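Restroom upkeep at the Calimlim building

Posted 08/07/2024

The two restrooms on the ground floor of Calimlim are back on the regular cleaning schedule. Ullance took over the contract in May and now comes through 3 times a day, with the last round after the evening classes let out. Supplies are kept in the hall closet next to the Bidow room. Please don't move them to the kitchen.

A reminder on toilet seats and lids: when you are on the cleaning rota, put the lid up and wipe the rim and the small bumpers too. Dirt collects where the bumpers meet the plastic. Use the mild spray and a soft cloth, and leave the scouring pads for the sinks. Wall panels get a damp cloth only. 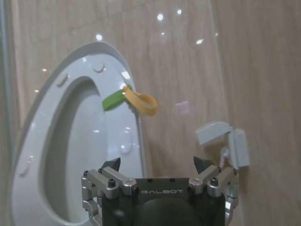
One reader wrote in to ask if we could go back to the old spray, saying the new one smells too strong in a small room and lingers through the lunch hour. We have passed this on to Ullance, and an unscented spray will be tried on the Sturkska side first.

The building gets about 3,000 visits a month, so if something runs out or leaks, leave a note at the front desk.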